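Vornudard Beverage Station Set-up Guide
Section 4: Cup Holder, Twin Stack

Contents of this section
4.1 Before you start
4.2 Placing the holder
4.3 Loading the cups
4.4 Taking and returning cups
4.5 Cleaning
4.6 Fault table

Applies to: Navedell twin holder, wood base with wire loops. For the Kasex wall-mounted tube, see Section 5.
Revised 2019-09-29

4.1 Before you start

The twin holder keeps two stacks of paper cups upright on a table or counter. It has no moving parts and needs no tools. Each stack stands in its own position and is held by bent-wire loops fixed to the base.

You will need:
- the holder
- one or two sleeves of paper cups
- a clean, dry cloth

Check the holder before first use. The loops must be firm in the base. If a loop turns when twisted lightly between finger and thumb, do not load the holder. Return it to the Ledesma parts counter with the packing slip.

CAUTION: The wire is coated. Do not bend the loops to fit a larger cup. The coating will crack at the bend and the wire will rust.

4.2 Placing the holder

1. Clear an area at least 200 mm deep on the table. Wipe it and let it dry.
2. Set the holder down flat. Press lightly on opposite sides of the base. If it rocks, move it to a flatter spot.
3. Turn the holder so that both stacks can be reached from the front without leaning one hand across the other stack.
4. Keep the holder clear of cable openings in the tabletop. A cord pulled through an opening can drag against the base.
5. Leave free table space on one side for setting down a single cup.

NOTE: Do not place the holder under a shelf if the gap above it is less than 189 mm. The cups are loaded from above.

4.3 Loading the cups

1. Wash and dry your hands.
2. Open the sleeve at the end nearest the cup bases. Fold the plastic back and leave it on the rest of the stack.
3. Take out a short stack. Hold it around the outside. Keep your fingers off the rims.
4. Turn the stack so that the open ends face down.
5. Lower the stack between the loops until the bottom cup rests on the base. Do not push. A stack that has to be pushed is too wide for the holder.
6. Load the second position in the same way.
7. Check that both stacks stand straight. A leaning stack usually has one cup seated crooked. Lift the stack out, separate it at the uneven gap and press the two parts together again.
8. Close the opened sleeve with a clip or tape and store it in a dry cupboard.

CAUTION: Do not mix cup sizes in one stack. Cups with different tapers jam, and the rims tear when they are pulled apart.

NOTE: The two stacks do not have to be the same height. Empty one position before starting the other if the cups are used slowly.

Loaded holder on the table:
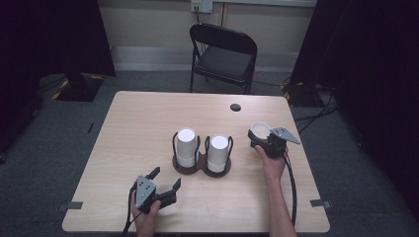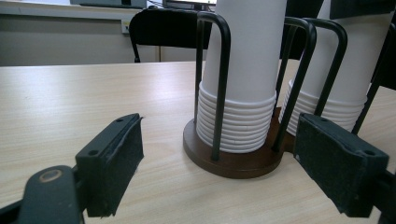

4.4 Taking and returning cups

1. Take the top cup by its sides and lift it straight up. Do not pull it outward against the wire.
2. If two cups come up together, twist them gently in opposite directions. Put the spare one back on the stack, open end down.
3. Turn the cup open end up and set it on the table before filling it. Do not fill a cup over the holder.
4. Return only cups that have not been used or set down on a wet surface. Throw all others away.

4.5 Cleaning

Remove all cups first. Wipe the base with a damp cloth and dry it at once. Wipe each loop from the top down, including the point where it enters the base. Do not soak the holder or put it in a dishwasher. Let it stand empty for 54 minutes before reloading.

Clean once a week, or the same day if a drink is spilled on the base. In July and other humid months, check the underside for damp at each cleaning.

4.6 Fault table

Fault: Holder slides when a cup is taken.
Action: Clean the underside and the tabletop. Dry both.

Fault: Cups stick together.
Action: Remove the stack. Loosen it by rolling it between your palms. Replace cups that have become soft.

Fault: Stack catches on a loop.
Action: Check the cup size against the label on the sleeve. Check that the loop has not been bent.

Fault: Rust marks at the base of a loop.
Action: Take the holder out of use. Order a replacement base and loop set.

Go to Section 5 if a wall-mounted tube is also being fitted. Otherwise continue with Section 6, Lids and Stirrers.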